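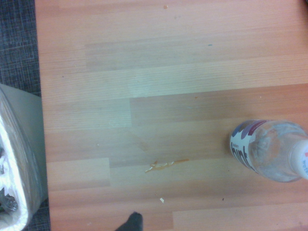
Bedtime Routines and Toddler Sleep in Families With Two Working Parents
Final report, Child and Family Studies

Background
Our group wanted to know if a fixed bedtime routine goes along with shorter settling times in children between one and three years old. Most parenting books recommend a routine, but many parents who work late shifts find it hard to keep one.

Method
We recruited families through the Hester and Kiani child care centers. Of the 50 families we invited, 23 filled in a sleep diary for the full seven weeks. Parents wrote down when the child was put to bed, when the child fell asleep, and which steps were done that evening (bath, book, song, bottle or nursing). We received 1,142 usable diary entries. Entries without a time for falling asleep were left out.

Results
On evenings with the usual steps in the usual order, children settled in a median of 25 minutes. On other evenings the median was longer, and the times varied much more. Reading a book was the step parents skipped least. Bath was skipped most, mainly on weekdays. We saw no clear difference between families where one parent always did bedtime and families where the parents took turns.

Several parents wrote in the margins that they missed the evening on late shifts, and that the routine was the only quiet time they had with their child. We had not asked about this and did not code it.

Limitations
Parents estimated the times themselves. Families who dropped out may have had harder evenings than those who stayed. Kiani joined a week after Hester, so its diaries ended later in March.

Submitted March 12, 2021, with the last Kiani diaries still to be added in an appendix.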